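Listening to Popular Song
Week 4 handout: Verse, chorus, and the space between them

Welcome back! Last week was all rhythm section, and I loved how many of you stayed behind to argue about hi-hats. Now we get to song form, my favorite week of the whole course. Bring headphones on Sunday, and bring a pencil too, because we'll be drawing a lot of boxes.
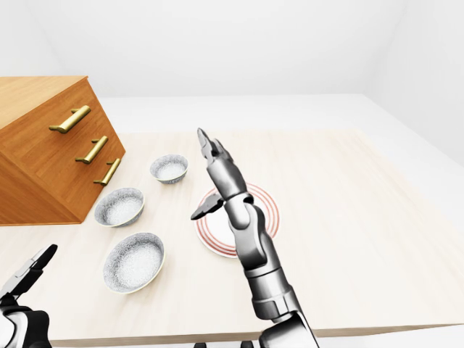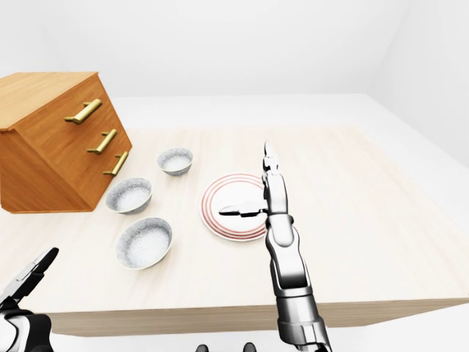
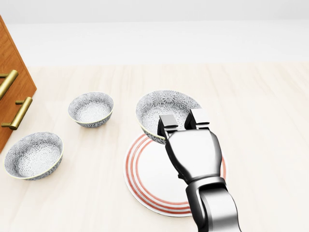 Three views with the wooden drawers at left.

1. Why form matters

When a song gets under your skin, it's easy to credit the tune or the voice. Fair enough! But a huge part of the pull comes from when things arrive. A chorus that lands four bars early feels like a surprise party. The same chorus four bars late can make a whole room lean forward. Form is the study of that timing, and once you start hearing it you'll hear it in the supermarket, in the dentist's chair, everywhere.

2. Words we'll use

Verse: same music, new words each time. It carries the story.
Chorus: same music, same words (mostly). Usually holds the title.
Pre-chorus: a short climb out of the verse. Listen for the drums changing or the chords speeding up.
Bridge: new music, heard once, normally after the second chorus.
Refrain: a repeated line that lives inside the verse. Easy to mix up with a chorus, so go slowly here.
Turnaround: the bar or two that points you back to the start of a section.

Older songs often skip the chorus entirely. The classic AABA pattern has three A sections with a contrasting B in the middle, and each section is commonly eight bars long. Add them up and you get 32 bars, a shape that served show tunes and ballads for decades and still sounds wonderful.

3. Listening example: Narkier, "Valico"

This is the track we'll take apart together. Play it once all the way through without writing anything. I mean it, just enjoy it! Then play it again and mark the sections.

Intro: guitar alone, then bass
Verse 1: voice enters before the downbeat (a pickup, see Week 2)
Chorus 1: two backing voices join
Verse 2: half the length of verse 1
Chorus 2: full length, organ added
Bridge: drums drop out, bass holds one note
Chorus 3: played twice, with a key change up a whole step the second time

The tempo sits at 100 beats per minute from start to finish, though plenty of students swear the last chorus is faster. Clap along and check. What you're hearing is the tambourine doubling up, and it's a gorgeous trick.

Notice the short second verse as well. We already know the tune by then, so the band gets us back to the chorus in half the time. Try humming a full-length verse in its place and see how the energy sags.

4. Live versions

Songs stretch on stage. The recording of "Valico" from the Walar, a hall with 1,106 seats, opens up the bridge into a long call-and-response with the crowd. The bass note from the studio version is still down there, holding everything together. Listen for the drummer's cue that ends the section: one loud snare hit, then silence, then everyone at once. I've played that moment to this class every year and I still get goosebumps.

Questions to bring to discussion:
Does the longer bridge change what the last chorus means?
Where does the singer leave words out and let the audience fill them in?
Is the key change still there?

5. Homework

Choose one song you know by heart and draw its form as a row of boxes, one per section, with bar counts underneath. Then write a paragraph on a single join between two boxes. How do you know a new section has started? Drums, harmony, melody, words, or a bit of everything?

Reading: Mitsotakis-Vlachou course reader, from page 59 to the end of the chapter. The chart on middle eights is a little dense, so skim it first and come back.

Any style is welcome, in any language. Last term we had soul, polka, and a cartoon theme, and the cartoon theme had the strangest bridge of the lot.

Next week: harmony singing. Warm up your voices!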